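Home Explore Notifications Lists Log in

We use cookies to keep this site working and to remember your settings. Accept all / Manage

Thread: the week our simulator taught a robot to drop things, and I helped
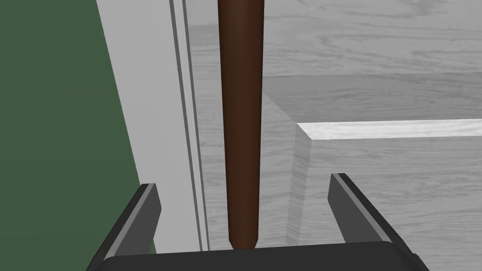 I look after the virtual test cell for our gripper project at Proltport, meaning I break things where breaking things is free. In January I found a way to make it expensive. The sim task is a dull one: close on a rod, lift, hold, let go. Brown rod hanging between two open fingers, rounded tip a little above the palm, left finger nearer to it than the right. Keep that last bit in mind. I didn't.

2/ The gripper code goes to a real cell in Ganville once it passes in sim. Passing means 400 grasps without a drop. It passed on the first night. I went home pleased with myself, which should be logged as an early warning sign.

3/ First morning on the real cell, the arm closed, lifted, paused at the top like it was thinking of a nice thing to say, and let the rod go. Then it moved to the rack and carefully placed nothing in slot one.

4/ Then it did slot two.

5/ By the time Mitsuko Hoshino hit the stop, it had filed a complete row of nothing and reported every one as a success. She sent me the log with no message attached. I have had performance reviews that were gentler.

6/ So, the fault. The fingers close together until one of them touches. In sim, the rod starts off center, so the left finger always gets there first. The code took "left finger touched" to mean "I have it." It never asked the right finger for an opinion.

7/ And sim was kind about it. Our friction setting was high enough that the rod more or less stuck to whatever it met. You could have picked it up with a stern look.

8/ "But surely somebody varied the start position?" Somebody wrote a script to vary the start position. Somebody then set the variation to zero to chase a different bug in August, and somebody's name is on that commit, and it's mine.

9/ Now the part I don't find funny. The cell's door lock trusts the same "holding" signal. Holding means door stays shut. Not holding, arm at home, door can open. When the signal is wrong in the other direction, the door can open with a rod still up in the fingers. Katsuhiko Aoki spotted that from the log before I'd finished feeling sorry for myself about the rack.

10/ No one was hurt, and the door never opened at the wrong moment. We checked all 687 cycles from that cell. I still didn't love reading them.

11/ What changed: both fingers have to report contact, and the grip force has to stay up through the lift. The door lock has its own sensor now and doesn't take the gripper's word for anything. Start position moves around again, and there's a check that refuses to run if the variation is zero.

12/ Reran the old code in sim with the fixes to friction and start position. It dropped the rod 331 times out of 400. It had been that bad the whole time.

13/ New code is at 200 clean lifts on the real cell. Mitsuko has kept her hand near the stop button for every one of them. I've asked her to carry on.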